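**Annex to the Household Inventory, Amness**
2020-02-05

The following statement was lodged with the inventory by the surviving tenant of the upper flat, and is retained in full at the tenant's request.

The kitchen was delivered from Brirport in December, in 6 parcels, and assembled the same evening. It is a small kitchen. It has a cooktop let into a white counter, and a steel pot which the firm of Ravn declined to insure. 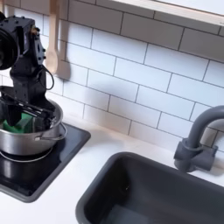 *Item 79. Pot, stainless steel, with green contents.*

The household has always held that something should be on the stove when visitors are received. My late sister kept to this rule for the greater part of her life, and she extended it to the small kitchen without discussion. Soup was entered in the daily book under its colour. Green was served on the days when a letter had come, and orange when one had not. 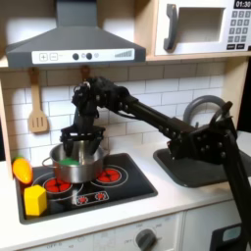 On the days when the post was late, both were held ready and no entry was made until evening. The book now runs to 90 pages. The assessor from Skova read it standing up and asked whether any of the soup had been eaten. I replied that it had been offered, and that the book recorded nothing further.

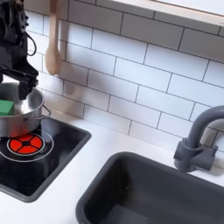 He valued the small kitchen at nothing and the book at less. I have asked that both figures be struck out. The spoon is to remain on its hook, the pot is to remain on the stove, and whoever takes the flat is to be told which colour means a letter.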